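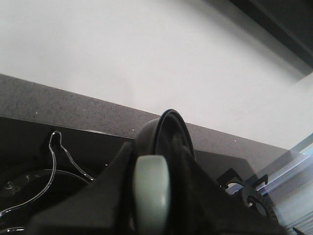 Somebody in the back of last term's class asked me why the policy couldn't just be given more frames if the wrist view was so bad, and would I please stop blaming perception for what was plainly a planning bug. Fair question, and I've been chewing on it ever since! It's pretty much what this whole handout is about, so keep it in your head as you read.

Handout 6: Living with the wrist camera
Robot Software Lab, Stulton

What we're covering

Last time we got the Junlow stack running end to end (planner on top, controller underneath, perception feeding both) and most of you had it moving by the end of the session. Now we look at what goes into it. The wrist view is the one I care about most, and also the one that gives me the most grief.

Look at how much of the view is the robot itself. The black gripper and that pale finger pad take up the middle of the lower half, and the toothed ring is sitting off to the right. None of that is news to the planner. It already knows where the gripper is from the joint readings, so every one of those pixels is either a free calibration check or a nuisance, depending on what you do with it. I'd like you to do both, in that order.

Step one: mask yourself out

The lazy way is a fixed mask. You grab a set of frames, find the pixels that hardly ever change, and call those "robot." It works nicely until the fingers open, and then your mask is wrong in exactly the spot where you need it to be right. So please use the rendered mask from the Zonura tool, which takes the joint state and draws the gripper shape for you. Load the camera file first. If you skip that, it quietly uses the default lens and your mask lands off to one side (I lost a whole evening to this, and I wrote half the config).

Then grow the mask by a few pixels. Fingers flex, cables sag, clocks drift. I'd start with four and see how it looks.

Step two: dark on dark

Now find the black curved rim just behind the finger pad. Is it a cup? A roll of tape? I can't tell from one view, and I don't think your detector should pretend it can. The inside of the ring runs straight into the dark of the gripper body, so a plain edge finder gives you half an arc and then gives up. The outer edge is much kinder, with the gray counter and the white wall behind it.

What I want from your code is a fitted arc plus a number for how much of it was really seen. Pass both along! A planner that gets "circle, center here, radius this" will happily drive at it. A planner that gets "circle, but only the top part had any support" can choose to back off and take another look. That's my answer to the question at the top, by the way. More frames from the same pose give you the same half an arc again and again. You need a different pose, and perception has to be the one to say so.

Step three: see-through stuff

Clear plastic is where depth goes to die. On the lower left there are thin looping outlines that could be a bag or could be a bit of tubing, and pretty much all you get are the white highlights along the rim. Over on the right you've got pale blue and white bands that might be a clear container or might be glare on something shiny. Those two need different handling if you're about to swing the wrist over there, and I wouldn't bet lunch on either.

So we add a third label. Besides "free" and "occupied" the grid gets "don't know," and the planner treats it as occupied for moving and as interesting for looking. In the Amin log set, which has 1,542 frames, I hand-marked 525 that had at least one patch like this. It's a big slice of the data, so don't treat it as a corner case.

A word on timing

Your whole perception step gets 90 milliseconds. Mine runs in 74 on the lab machine with the rendered mask turned on. If you're over, look at the arc fit first, and crop before you fit (people always forget to crop). Stamp each result with the time the frame was taken. The time you finished crunching it is a different thing, and mixing them up makes the arm chase a spot it has already left.

To hand in

Your mask code and the camera file you used with it.
Arc fits for the Amin set, each with its support number.
A page on one frame your pipeline got wrong, and what next pose you'd ask for.

For the last one, pick a frame that bugs you. Short is fine, and sketches are welcome. The drop folder closes at 5 p.m. on the day of the next lab, and bring your laptop along, we'll be wiring the third label into the planner together.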